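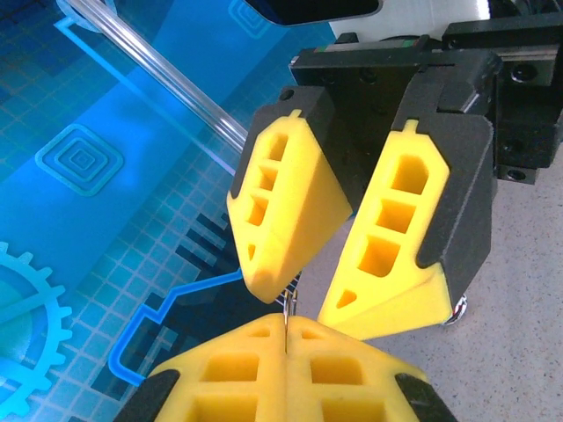
Natatberg Shared Workroom – Bench & Storage Group

Forum > Workroom > Benches and storage
Topic: Moving the Fodudik cabinet off the bench top

sunee_p
I'd like to settle the bench layout before the October clear-out. The proposal is to take the Fodudik 3065 drawer cabinet off the bench top and hang it on the wall rail at the left end. The bench is 1144 mm wide and the cabinet footprint takes a large bite out of that. It is also 200 mm deep, and anything longer than a hand tool ends up propped against the drawer fronts.

Proposed contents, top row to bottom row:
M2 and M2.5 screws
M3 screws, by length
M3 nuts and washers
M4 and up
Springs, pins, small bearings
Offcuts of wire and heat shrink

Inserts and spacers stay in the flat cases under the bench. Comments please, mainly on the wall fixing.
Sunee Phetsri

yakubu_n
No objection to the order of the drawers. I do object to the wall. The section behind the left end is plasterboard and I could not find a stud where you want the rail. A steel cabinet full of screws is a dead load that gets yanked forward every time a drawer sticks. If it has to leave the bench, put it on a low stand on the floor at the end.

tamunoemi
Quote from yakubu_n: "put it on a low stand on the floor"

Then you kneel for every washer. We had the old Kamik cabinet at floor height for most of a year and people stopped returning parts to it. They left them in cups.

femi_okafor
The cups were there when the Kamik cabinet was at eye level too.

sunee_p
Yakubu, there is a batten behind the plasterboard starting a bit right of the light switch. I drilled a pilot hole and hit timber. The rail could shift right to catch it at two points, with the third fixing into a plasterboard anchor as a steady only.

yakubu_n
Which part of the batten did you hit? If it's the edge I would want a second pilot before committing. Softwood splits near an edge with a screw that size.

sunee_p
One hole, so I can't say. I'll drill another above it and post the result.

efe_n
Separate point on the contents list. Springs and bearings should not share a drawer. Bearings pick up swarf from everything else in there, and the springs tangle through the bores. I would give bearings their own lidded box and keep them out of the cabinet completely.

Also: are we sorting M3 by length only, or by head type as well? At present a button head and a socket cap of the same length are in the same compartment, which is fine until you need four that match.

tamunoemi
Head type first, then length. Length you can see by eye.

femi_okafor
Length first. You know the depth of the hole before you care about the head. Every supplier pack I have bought is sorted that way, and refilling from the pack into the drawer is most of the work.

tamunoemi
Refilling happens twice a year. Picking happens every day.

femi_okafor
It happens more than twice if people take the last of something and don't write it down. The reorder sheet has been blank since the Lawal delivery.

efe_n
Could do length by drawer and head type by divider inside the drawer. The 3065 drawers take two dividers each. That covers socket, button and countersunk. Hex heads can go in with M4 and up, we only have a handful in M3.

sunee_p
I'll go with Efe's version. Drawer labels will read size x length, and the head symbol goes on the divider. Bearings move to a lidded box on the shelf, list amended.

yakubu_n
While labels are being redone, can we stop using paper tape? It lifts at the corners once anyone wipes the fronts with solvent. The Lawal laminated strip has stayed on the flat cases with no trouble. Clean the metal first and give it a night before loading the drawer.

femi_okafor
Seconded. Black on white please. The yellow strip is unreadable under the bench lamp.

tamunoemi
I find the yellow easier, but I won't fight over it.

What about the bulk bag? We still have a bag of 1000 M3 washers that was opened at the wrong end. It won't fit in any drawer of the 3065 without being split.

efe_n
Screw-top jar, under the bench next to the flat cases. Fill the drawer from the jar when it gets low. Don't tip the whole lot in, the drawer jams on the runner when it's above the lip.

sunee_p
Second pilot done, above the first and in line with it. Timber both times, clean shavings, no plaster after the first few millimeters. I also drilled one slightly left of the pair and that was hollow, so the edge of the batten falls between the two positions. I'll set the fixings further right again to sit in the middle of it.

yakubu_n
Good enough for the two main fixings. I still wouldn't rely on the anchor at all. Put the heavy rows at the bottom and the rail will see less pull. M4 and up is on the fourth row in your list, I would move it to the last.

sunee_p
Agreed. Wire and heat shrink move up to row four, springs and pins stay in five, M4 and up goes to six.

femi_okafor
For the record I still think length should have its own cabinet. Will bring the dividers. Does anyone have the small drawer key? The bottom row was locked when I tried it.

tamunoemi
On the hook inside the shelf door, with the hex keys.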